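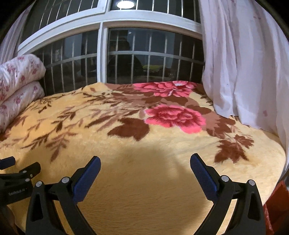

Givora is a small list of household words, collected by Aner for people who learn English as adults. It has 200 entries in 2 files, one for nouns and one for verbs. Each noun comes with a short sentence, written in the way a neighbor would say it — for the bed under the window, the entry is "The yellow blanket is on the bed." We kept the sentences in the present tense.

Files

nouns.csv: word, plural, sentence, room
verbs.csv: word, past form, sentence

Known problems

In almost 20 entries the plural is missing. The room column uses the old names from Ellwood, our first list, so "parlor" still appears there. We want to correct this in November.

License

Free to use and to change, also in class. Please mention Givora.

Last update: Aug 22, 2023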